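Tandodwood Neighbours – Home Help Board
Print this page | E-mail this page

Small bits and lollies taking over the table

Posted in September by Satish Rodrigues

Hello all. I hope this is the right spot to ask, as I'm fairly new to the board and my last post ended up under Gardening somehow. We have one decent wooden table in our place, and everything that comes through the front door lands on it and stays. I've made a start by putting like with like – the wrapped lollies went in a clear plastic bowl shaped like a flower (my aunt's favourite, so it isn't going anywhere) and the USB sticks went in a little brown hexagonal pot. I felt very organised for an evening.
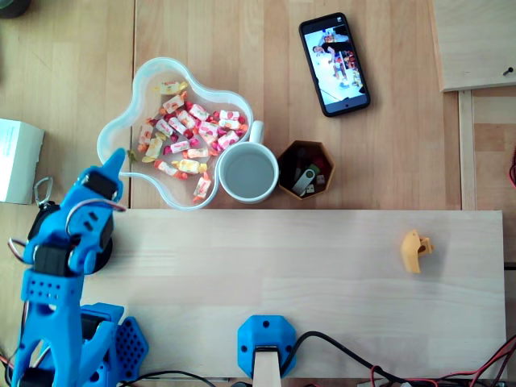 Lolly bowl, mug and the pot with the USB sticks in it.

My trouble is that it still looks like clutter, only now it's clutter in containers. Mugs end up jammed against the bowl, phones get put down wherever there's a gap, and I can never find the USB stick I'm after without tipping the whole pot out. I'd like to keep the lollies handy for visitors. Is there a sensible way to set up a table like this so it stays usable? I don't want to spend more than $9 if I can help it.

Rajeshwari Subramaniam

Hello Satish, and welcome! You're a good deal further along than you think, so please don't be discouraged. I had the same muddle for years in our old unit at Asusstead, and what finally fixed it for me was giving the table two ends. One end is for things people help themselves to, and the other is for things that belong to a particular person, like phones and keys.

I'd shift the bowl right down to the visitor end and leave a good hand's width of clear wood beside it, so a mug has somewhere to sit without leaning on the rim. A coaster does wonders here. People will put a cup on a coaster without being asked, bless them, and I picked up a set of 5 at the Olley op shop for next to nothing.

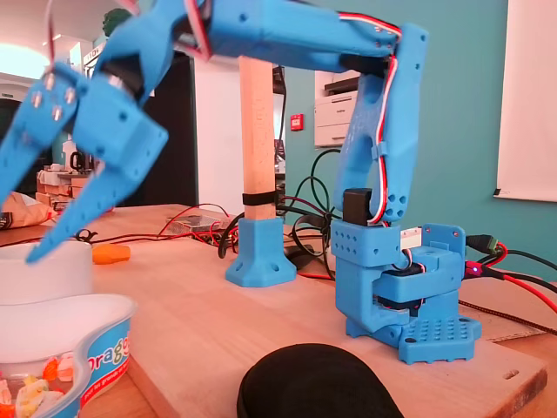 The other thing I'd say is to be a bit strict about how full you let things get. When my lolly bowl is heaped up, people rummage and drop half of them, and when it's only a layer or so deep they take one and move along. Keep the rest of the bag in the pantry and top up when you notice it's low. My mother used to buy them 100 at a time and hide them behind the flour, where we all knew perfectly well to look!

As for the USB sticks, tip them out once, properly, and go through them with a cup of tea. Put a dab of nail polish or a bit of coloured tape on each one – red for photos, green for tax papers, whatever suits you – and stand them up on their ends if the pot is deep enough. The ones you haven't needed in years can live in an envelope in a drawer. 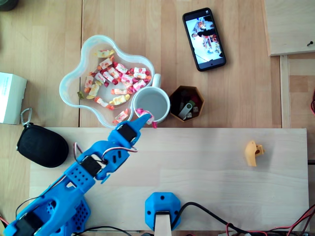 Bowl, mug and pot side by side, with the phone just beyond.

Do let us know how you get on. I'm always up for a chat about table tops, as my family will tell you.

shenoy_at_home

get a tray. put everything on the tray. when you need the table, move the tray. ours is from the bakery aisle and cost $5

Satish Rodrigues

Thank you both, that's very kind. I like the two ends idea and I have a tray under the sink already, so I might try the pair of them together. Nail polish has been requested from my sister, who wants to know why.

Contact us | Copyright Tandodwood Neighbours | Back to top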